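Farina Single-Wall Paper Cups, Solid Colours
Tableware and Catering / Paper Cups / Plain Colours

Farina cups are plain paper cups for cold and warm drinks, sorting trays, craft tables and party use. They are made for Druronmont at the Curkham works and sold in solid colours without a printed pattern. The body tapers from a rolled rim to a narrower base, so that cups of any colour nest in one stack.

The range is stocked in grey, yellow, white and dark green. All colours share one body size and one rim, and lids from the Farina flat lid range fit every cup. The inside of the cup is left uncoloured or pale, depending on the batch.

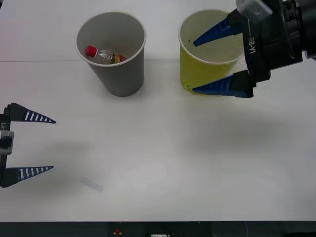
Capacity is 300 ml to the brim. The working fill for drinks is lower, and we advise leaving 15 mm clear below the rim if a lid is to be fitted. The lid should be pressed down on the side away from the drinking hole first, then worked round to the front with the thumb.

Using the cups as holders

A good share of orders comes from nurseries, canteens and hobby rooms where the cups hold small items and no drink at all. The mouth is wide enough to take a miniature drinks bottle, a few pens or a handful of wrapped sweets. A small bottle with a screw cap will lie across the opening at a slant or stand in the cup, depending on its length. Bottles that still have some drink in them should be closed before they are put in.

An empty cup is light and will slide on a smooth tabletop if an item is dropped in from one side. Lower the item towards the middle of the cup. For heavier contents, use two cups, one inside the other. 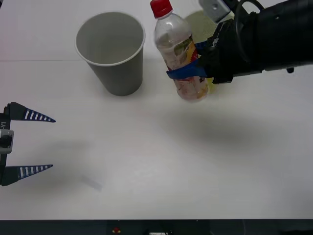 Farina cup in grey, with a small red-capped bottle.

Specification

Type: single wall, tapered
Capacity: 300 ml to brim
Rim: rolled
Material: paper, with a thin inner lining
Colours: grey, yellow, white, dark green
Pack: sleeve of 15, one colour per sleeve
Carton: 13 sleeves, colours may be mixed by the sleeve
Suitable for microwave: no
Suitable for dishwasher: no

Colour matching

Small differences in shade occur between batches. The grey is the most consistent. The yellow was changed in January to a slightly warmer tone, and sleeves of the earlier shade may still be supplied until stock at Derkville is used up. Customers who need a single shade across a large order should write "one batch" in the order notes.

Storage

Keep the sleeves closed and upright in a dry cupboard. Cups stored on their side under load can take on an oval rim, after which lids no longer seat properly. Opened sleeves should be folded over and clipped.

Ordering and delivery

Orders are packed at Derkville and leave within about 7 working days. Part cartons are accepted. Samples of each colour can be requested from Gráinne Moriarty in the sales office. Questions on lids, food contact certificates or bulk cartons go to Asanka Sikder.

See also: Farina flat lids; Farina double-wall cups; cup dispensers, wall-mounted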